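Ticket 3392
Naleline shared workshop, helper robot build
Subject: right hand lets go of cushion during two-arm lift
Status: open, workaround in place

OK, so I'm back with the cushion problem! For anyone who missed the earlier ticket, we're trying to get the robot to pick up a cushion with both hands and put it back on the sofa, up against the armrest. One-handed pickups of small stuff have been fine all through March. The second both arms have to share a load, the right hand opens up by itself (usually partway to the sofa) and the cushion swings off the left one like a wet towel.

First thing I tried was swapping the two hand cables at the controller, because I was sure it was a bad connector. Nope, the fault stayed on the right. Then I put the old Cletov driver board back in, the one we pulled in the winter, and got exactly the same drop. So that's an evening I won't see again, but at least the new board is off the hook.
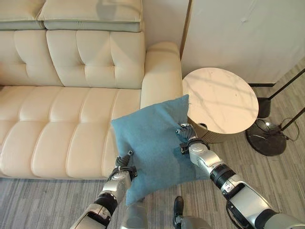
Chrysanthi Konstantinidis
Build lead, arms and hands

Next I went through the log, which I should have done first (yes, I know, it says so on the ticket form). Right before every drop there's a grip timeout on the right side. The timeout is set to 200 ms in the Kalogeropoulos config, and the right hand is slower to report contact on anything fuzzy. The teal cushion is about as fuzzy as they come! The left hand reports in time, the right one doesn't, the controller decides it missed and opens the fingers. On a cardboard box I can't get it to fail at all.

I tried raising grip force to 52 on both hands and leaving the timeout alone. Slightly better, but the fabric bunches up where the fingers pinch and I don't love that. Put it back to the default.

What I'm running as of Thursday: right hand timeout doubled, force at default, and both arms wait for each other before the lift starts. It's held on every try since then, though I've only used the one cushion. The cream back cushions are next, and they're a lot smoother, so I expect them to be easier. Famous last words.

Still open:
The wait step adds 2 seconds to each lift and it feels like forever when you're standing there. Can it be shorter?
Does anybody at the Zoltthorpe space run different timeouts left and right? I'd like to see your config before I merge mine.
Please don't update the hand firmware until I've closed this one.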